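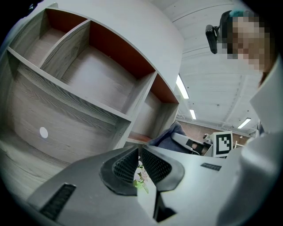 Duygu Kılıçarslan wrote in after the last issue to ask why her desktop still tries to reach the old package mirror, even though she changed the address weeks ago, and whether the old one is going away for good or just being renamed. She also wanted to know if she would have to reinstall anything.

The old mirror is going away. You will not have to reinstall. The rest of this item covers what changes and when, and what to do if your machine keeps asking for Bilgin.

## Package mirror: moving from Bilgin to Asell

Stidlow newsletter, September 2022

Bilgin has served our Debian packages for the whole Stidlow network for a long time. Its disks are nearly full and the machine can't take larger ones. The new host, Asell, has been running next to it since early summer and has kept in step with it. Both machines hold the same packages today. In December, Bilgin stops answering.

Asell carries the main archive, the security updates and our own small repository. The last of these holds 493 packages, most of them old builds kept for one or two people. We copied all of it over. If you maintain something in there that no longer needs to exist, tell us before the switch and we will drop it.

### Changing the address

On most machines the mirror address is in one file:

```
/etc/apt/sources.list
```

Open it as root, replace `bilgin` with `asell` wherever it appears, and save. The rest of each line stays the same. Then run:

```
sudo apt update
```

If the list of addresses that scrolls past mentions only Asell, you are done with that machine. A warning about a repository that changed its label can be accepted. Our own repository has a new label on Asell, and apt asks you to confirm it the first time.

### If it still asks for Bilgin

Apt doesn't read only that one file. It also reads everything ending in `.list` or `.sources` in this directory:

```
/etc/apt/sources.list.d/
```

Our setup script used to put the Stidlow repository in a separate file there, and this is what caught Duygu's machine. To find every leftover mention, run:

```
grep -ri bilgin /etc/apt/
```

The command searches the whole apt directory, including the proxy settings in `apt.conf.d`. Some laptops have a proxy line there that points at Bilgin. Delete that line; Asell does not use a proxy. If the line stays in, updates will fail in December even with the right address in `sources.list`, and the error message will talk about a connection to Bilgin, so at least it's easy to recognize.

If grep finds nothing and the machine still goes to the old mirror, check `/etc/hosts`. A few people added a line for Bilgin by hand during the name server trouble last year. One reader had pointed the name `asell` at Bilgin's address while testing. That works fine today and will stop working the moment Bilgin is shut down.

### Signing keys

The key for our own repository has changed. The new one is in the package `stidlow-keyring`, which is available from both mirrors. Install it before you change the address if you can:

```
sudo apt install stidlow-keyring
```

If you already changed the address and apt now says the signatures couldn't be verified, change it back, install the keyring, and go forward again. Please don't get around the error with `[trusted=yes]`. We found that setting on 12 machines this spring, and on most of them the owner had forgotten it was there.

The Debian keys are not affected.

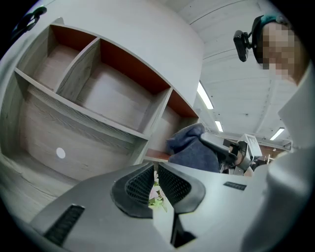 *Gray shelving unit with open compartments.*

### How the sync works now

Bilgin pulled from upstream with a shell script that had grown over the years. It fetched the index files first and the packages afterward, so anyone who ran an update in the middle of a sync could be offered packages that weren't there yet. Most of the "404 Not Found" reports we get come from this.

Asell uses Prodinine, our replacement for the script. It fetches packages first, then the index files, and removes old packages last. It runs every six hours. Between runs nothing on the mirror changes. If a run fails, the previous state stays in place and a mail goes to the admin list.

Prodinine also writes a plain text status file at the top of the mirror, with the time of the last good run. If you think the mirror is behind, look there first. Security updates are sometimes announced before the next run has picked them up, and waiting for the run is usually enough.

### Who still has to move

The logs on Bilgin show more than 871 addresses that asked for packages in the past month. That is a count of addresses and includes virtual machines, containers and anything that gets a new address each time it starts. Container images are the ones to watch. If you build images, check the base file as well as the running container, or the old name will come back with the next build.

Machines managed through the central configuration have been changed already. You can tell by the comment at the top of `sources.list`. If the comment is there, don't edit the file, as your change will be overwritten.

### Things we haven't settled

Source packages are on Asell for the current release only. We may add the older release if people ask. So far two have.

The old installer images on Bilgin have not been copied — they are years out of date, and the current ones can be downloaded from upstream. If you have a machine that will only boot from one of them, take your copy now.

Rsync access is still open on Bilgin and closed on Asell. We expect to turn it on before the switch, with a sign-up, but the wording of the sign-up page isn't finished. Those of you who run a second mirror at home will get a separate mail.

Questions go to the admin list as usual. Include the output of `apt update` and of the grep command above, pasted as text.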